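Nazar Fedoruk ran the Totbridge toy library for eleven years before handing over the keys in April, and he still comes in at nine most mornings to see what has come back broken. The new manager, Nazar Pavliuk, doesn't mind. The shared first name has caused trouble with the mail and not much else.

We talked in the back room, where returns are checked before they go out on the shelves again. I wanted to know how a lending library for toys decides what to buy, what to fix and what to give up on.

"People think we buy toys," Fedoruk said. "We buy boxes. A toy that has no box, no list and no label on it is gone in a month."

The library has 360 items in its catalog. Each goes out in a clear plastic tub with a card taped inside the lid listing every part. Families can borrow 2 tubs at a time and keep them for three weeks. The card was Fedoruk's idea. Before that, the parts list was kept in a binder at the desk, and parents had no way to check what they were supposed to bring back.

"I would ask a father where the other wheel was, and he'd say, what wheel," he said. "He was right. How would he know?"

Membership costs 80 a year, and most of that goes on rent. Pavliuk would like to bring it down. He came from a job at Marchal, a firm that supplies school furniture, and he talks about the place in terms of what gets used and what sits.

"Train sets go out all year," he said. "Puzzles go out when it rains. Costumes go out twice a year, and then I spend a week washing them."

I asked what surprised him when he started.

"Play food," he said. "I thought it would be one tub. We have more play food than building blocks, and there is still a waiting list."
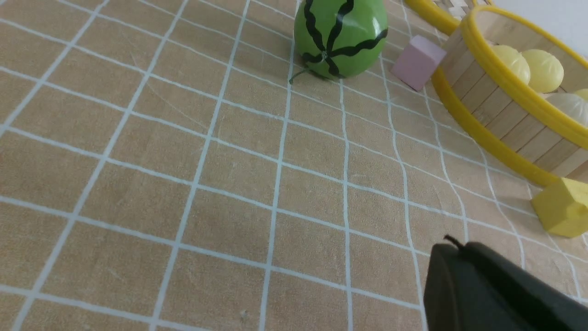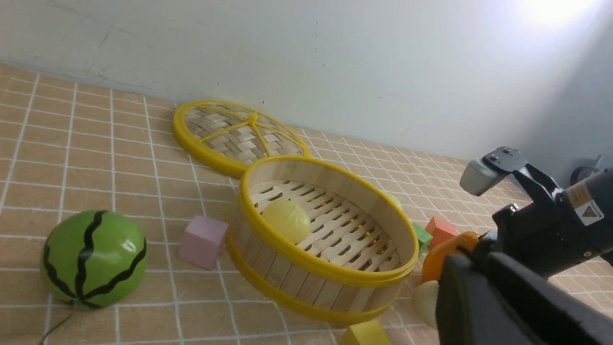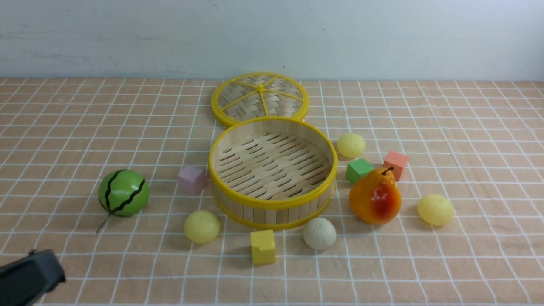 Fedoruk puts the demand down to age. A puzzle suits a child for a few months, he said, and then it is too easy. A kitchen tub can go to a family with a toddler and a seven-year-old, and both will use it, though in different ways. The younger one carries things from one place to another. The older one opens a restaurant and charges for everything. He tries to stock pieces that work for both, and he likes a container with a lid, such as the round bamboo steamer with the yellow rim, more than he likes another plate of plastic vegetables. "A small child will take a lid off and put it back all afternoon," he said. "You don't have to teach it."

Pavliuk agrees about lids but worries about natural materials. Plastic can be wiped down with soap and water between loans. Anything woven needs more care, and he does not like to send it out again until it has had a night on the drying rack. He has started keeping those items on a separate shelf with a longer gap between bookings.

"He's stricter than I was," Fedoruk said.

"I have a better rack," Pavliuk said.

They disagree more about repairs. Fedoruk will glue almost anything. He keeps a drawer of spare wheels, doll shoes and battery covers, and he showed me a dump truck that has been through his hands four times. Pavliuk thinks a toy that has been fixed twice should be retired, partly for safety and partly for time. An hour on a truck is an hour he isn't at the desk.

For now they have split it. Anything with a moving part or a battery goes to Pavliuk, who decides if it stays. Everything else goes in Fedoruk's drawer. Toys that are retired but still safe go in a free bin by the door, and that is usually empty by noon.

The library also takes donations, though fewer than it used to. For years the rule was to accept everything, and the back room filled up with stuffed animals that could not be lent. Now there is a short list on the door. No soft toys, no electronics without a battery cover, no games with pieces missing. A children's shop called Niketti, two streets over, holds a donation box for them and sorts it first.

"They're good at it," Fedoruk said. "They send us a bag and it's all things we can use. I used to get a bag and it was nineteen rabbits."

The next change is the booking system. Members still call or come in to reserve a tub, and Pavliuk writes it in a ledger. He has been testing a program called Ikuvham that would let families see online what is on the shelf. It works well enough, he said, but every part of every tub has to be typed in from the cards, and he has only done the trains and the puzzles.

Fedoruk has offered to read the cards aloud while Pavliuk types. They plan to do the kitchen tubs next – there are a lot of them, and the handwriting on the older cards is his.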